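The Pimura League wanted one thousand folds by the end of the month, and Viorica had done 293 of them before lunch, all on her bed, all in her favorite green sweater.

"You could do some on the kitchen table," said Emanuel over the phone. He was the other half of the Plokmont High robotics club.

"The table is flat! The robot has to learn beds too. Beds are where clothes live!"

She loved this part more than the soldering, more than the trips, more than the pizza after the trips. You took a gripper in each hand, you pinched, you lifted, and every little wobble of your wrists went into the log. Then one day a pair of arms in the Sitthichai lab would wake up and fold something the way you did (wobbles and all, probably).

The denim was the trouble. T-shirts she could do half asleep, but denim had opinions, and this piece had lace on it as well. 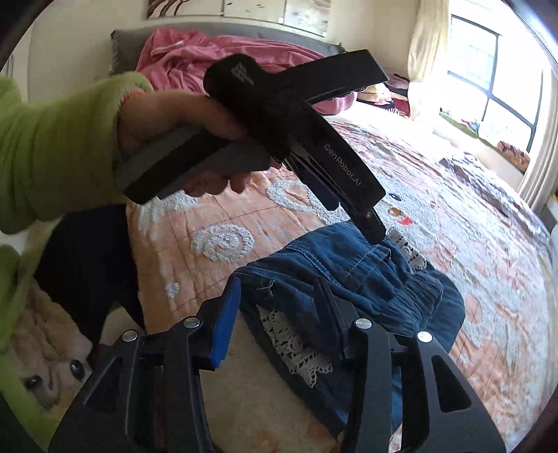
"Go in from the top," Emanuel said. "Pinch the seam, it's thicker."

"I want the lace edge on the outside. It's prettier."

"Does the robot care about pretty?"

"It will if I teach it!"

She held her breath and squeezed. The seam came up, sagged, swung a little and stayed. She walked it over the quilt as slowly as a crane on a building site, laid it down, and went back for the other corner. It slipped. She tried again. It slipped again, and Emanuel, who could hear the grunting, started humming the song they had made up on the bus to Mivora.

On the fourth try the two corners met.

"Got it! Oh, it's crooked, but it's gorgeous. Two ninety-four!"

"Is your mom going to want her bedroom cleaned up after this?"

"It's my bedroom," said Viorica, already shaking the denim loose so she could do it again.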